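# 9 Bodenanschlüsse an Systemtrennwänden

Lernziele: Nach diesem Kapitel können Sie den Anschluss einer Elementwand an einen Natursteinboden planen, die nötigen Maße am Bau aufnehmen und eine Eckausbildung mit Aluminiumpfosten beurteilen.

## 9.1 Einführung

In Kapitel 8 wurde die Trennwand als Ganzes behandelt: Pfosten, Plattenelemente, Deckenanschluss. Offen blieb der untere Rand. Dort trifft ein werkseitig gefertigtes Bauteil mit geringen Maßtoleranzen auf einen Boden, der vor Ort verlegt und oft schon Jahre genutzt wurde. Die meisten Mängelrügen im Innenausbau mit Elementwänden betreffen diesen Streifen von wenigen Zentimetern Höhe.

Systemtrennwände werden in der Regel auf den fertigen Belag gestellt. Bei Teppich und elastischen Belägen gleicht der Boden kleine Unebenheiten selbst aus. Polierter Marmor tut das nicht. Er ist hart, spiegelt das Licht und macht jede ungleichmäßige Fuge sichtbar. Zugleich darf er meist nicht angebohrt werden, weil der Vermieter den Boden nach einem Rückbau der Wände unbeschädigt zurückerhalten will.

Als durchgehendes Beispiel dient in diesem Kapitel der Umbau einer Büroetage im Geschäftshaus Clelcombe. Der Mieter, die Firma Jernetix, ließ eine offene Halle mit Marmorboden in einzelne Räume teilen. Geliefert und montiert wurden die Wände von Dimitriou Innenausbau, verwendet wurde das Pfostensystem Rerkik 81. Die Zahl in der Bezeichnung gibt die Wanddicke in Millimetern an. Das Regelraster der Elemente beträgt 1.000 mm.

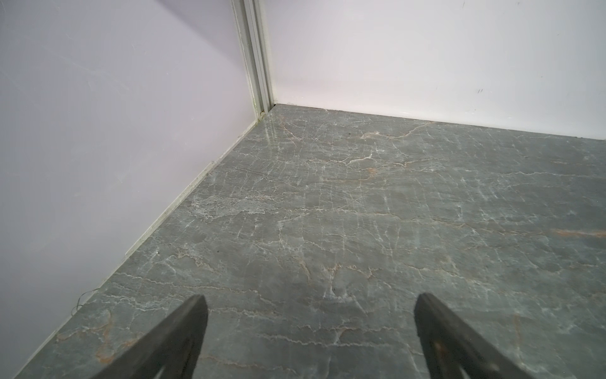 Vor der Montage ist der Boden aufzumessen. Dazu wird die Wandachse angerissen und in jedem Rasterpunkt die Höhe gegenüber einem Meterriss genommen. Im Beispiel lagen zwischen dem höchsten und dem tiefsten Punkt der längsten Achse 9 mm. Dieser Wert ist für einen älteren Natursteinboden nicht ungewöhnlich, er übersteigt aber das, was ein Sockelprofil ohne weitere Maßnahmen aufnimmt. Der höchste Punkt bestimmt die Lage der Bodenschiene, alle übrigen Punkte werden von dort aus unterfüttert.

Für das Unterfüttern eignen sich druckfeste Kunststoffplättchen. Holzkeile sind unzulässig, da sie beim feuchten Wischen quellen. Unter jedem Pfosten muss eine Auflage liegen, bei schweren Füllungen zusätzlich eine in Elementmitte.

## 9.2 Begriffe

**Bodenschiene:** waagerechtes Profil, das die Elemente unten führt. Auf Naturstein wird sie mit Dichtband aufgelegt oder mit rückstandsfrei lösbarem Klebeband fixiert.

**Sockelleiste:** schmale Abdeckung der Fuge zwischen Platte und Boden. Sie trägt keine Last. Ihre Höhe richtet sich nach der größten Fugenweite zuzüglich einer Überdeckung von mindestens 2 mm.

**Eckpfosten:** senkrechtes Strangpressprofil, in das zwei Wandrichtungen einbinden. Seine Nuten nehmen Dichtungen und Halteklammern auf.

**Schattenfuge:** bewusst offen gelassener Abstand, der als Linie erscheinen soll. Auf glänzenden Böden ist sie schwierig, die Spiegelung verdoppelt sie optisch.

## 9.3 Die Ecke als Ausgangspunkt

Mit der Montage wird an der Ecke begonnen. Der Eckpfosten wird auf den Boden gestellt, in beiden Richtungen gelotet und oben gesichert, bevor die ersten Platten eingehängt werden. Steht er schief, wandert der Fehler durch beide Wandzüge und lässt sich am Ende nur noch mit einem Sonderelement ausgleichen.

Zu beachten ist ferner die Aderung des Steins. Eine Linie, die schräg über kräftig gezeichneten Marmor läuft, wirkt leicht krumm, auch wenn sie mit dem Laser geprüft ist. Die Abnahme erfolgt deshalb nach Maß und nicht nach Augenschein.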